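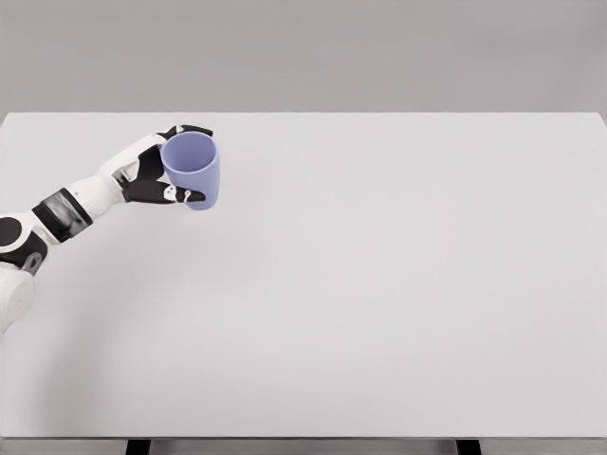 Page 2 of 14

kettleback wrote:
Does anyone still drink the tap water in Prondside? We moved to the east side in January and mine tastes like a swimming pool every morning. By dinner it's fine.

marrow_lane wrote:
Same on our street. Run the cold for a minute before you fill anything. Water that sits in the pipes overnight picks up a taste.

Tobin77 wrote:
I don't buy that. Old pipes give you a metal taste – chlorine is a different thing. I'd call the water office and ask if they changed the dose.

kettleback wrote:
Called. They said no change and gave me ticket 1719.

marrow_lane wrote:
You'll wait a while. Mine was 1240 and I never heard back.

plumbline wrote:
Fill a pitcher at night, leave the lid off and put it in the fridge. The smell is mostly gone by breakfast. I did that for years in Plavulwood.

Tobin77 wrote:
Only works if they use plain chlorine. If it's chloramine it hardly fades at all, and you need a carbon filter.

plumbline wrote:
Worked for me.

kettleback wrote:
Trying the pitcher tonight. If that does nothing I'll get a filter for the kitchen faucet. Does anyone know which kind they use here?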